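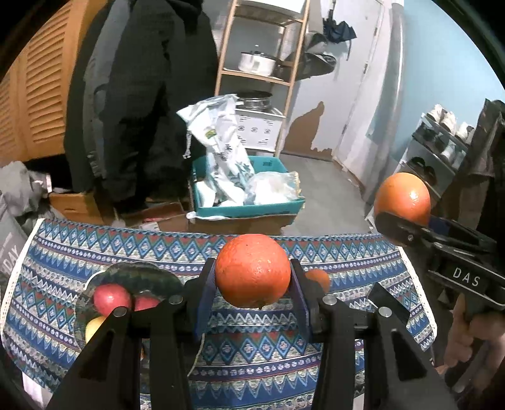
Teach It With Your Hands

I'm a convert, and I'll say so up front! For years I was sure the way to teach a robot anything was to sit in another chair with a joystick and a screen and drive the arm from there. I got pretty good at it, too. Then Arnar Lykkegaard put a pair of hand-held grippers in my hands and told me to pick up some fruit.

Three tries and I had stopped thinking about the tool. You feel the peel push back through the finger pads. You slow down without deciding to (my joystick never once made me slow down), and all of that care goes into the recording.

The other thing I love is where you can do it. A remote arm wants a bench and a clear floor. Grippers go to the kitchen table, patterned cloth and all, and a robot that will work in homes ought to learn from homes.

Remote control still has its place. Your wrist bends in ways a robot's won't, and driving the real arm keeps you inside its limits. But if I had to gather 2,000 pickups by the end of March, I know which one I'd reach for, and I'd bring more oranges.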